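Learning to walk to work

2020-10-18

In July I sold the car. I had reasons, most of them to do with a transmission that made a sound like a drawer of forks, and I told everyone I was going to be one of those people who walks. I had never been one of those people. I had been one of those people who drives to the mailbox when it's drizzling.

My office is on the far side of Dalen, past the cannery and up the hill. The car used to do it in the time it took to lose patience with a radio ad. On foot, the first morning, it took me so long that the bakery I had passed closed up went through its whole breakfast trade, and I know this because I turned back for a roll.

What I had failed to consider

The hill, for one. In a car the hill is a slight change in engine noise. On foot it has chapters. There is the part by the cannery wall where you think you're on it, and you aren't, and then there's the part with the railing, which the city put in after what I assume was a very bad winter.

Then the dogs. Between my door and the office there is a terrier behind every second gate, and each one has decided I am news. By August most of them had stopped bothering. The brown one at the corner of Ekov Street still gives me the full speech both ways.

And the talking. I had pictured walking as a private activity, a bit of thinking, maybe a podcast. I now know more about Ute Brandes's roof than I know about my own. She is out front every morning with her coffee, and the roof is a long story with two contractors in it. The second one, from a firm called Pimora, left a ladder and has never come back for it. She would like it known that she is not storing it for free.

Shoes, a short and expensive history

I began in the sneakers I already owned, which had been bought for a gym and had therefore seen almost no use. They gave me a blister by the cannery. I moved on to a pair of hiking boots, on the theory that a hill is a small mountain, and arrived at meetings sounding like a horse. For two weeks in August I tried sandals, and learned that the path behind the school is made almost completely of gravel looking for a home.

The answer was a pair of plain black lace-ups from the discount rack, the kind a substitute teacher wears. They are ugly and I have worn them 27 days running. 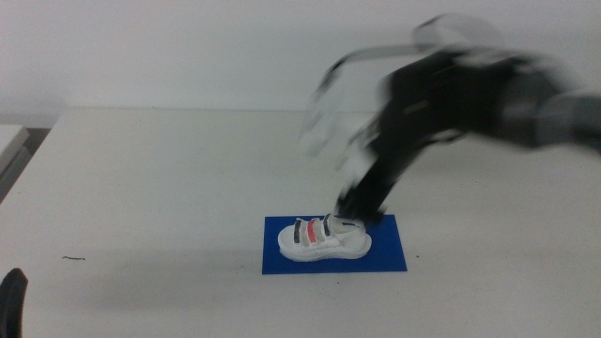 Keeping score

My phone came with a step counter called Plurutau, which I had ignored for years and which now wanted to be friends. It sends a little trumpet when I pass 1,000 steps, a number I can reach by looking for my keys. On my best day it told me I had climbed the same as 23 flights of stairs. On my worst it recorded 438 steps in total, a Sunday sort of figure, and asked if I was feeling all right.

I turned off the trumpet but kept the counting. I'm not proud of how often I've taken the long way around the block at night to get it to a round number.

Would I go back

My brother asked me this while driving me home from his place in the rain, so he had picked his moment. I said no, and meant it, mostly. I have spent less on gas, obviously, and a good deal more on rolls. My knees have opinions. I've been late to work four times – three of them roof-related.

It's getting dark earlier now and the wet leaves on the railing part of the hill are going to be a problem. I've been looking at the kind of clip-on light that cyclists wear. If anyone has one they like, write to me, and please leave out the boots advice.

Contact | © 2020, all posts by the author | Back to top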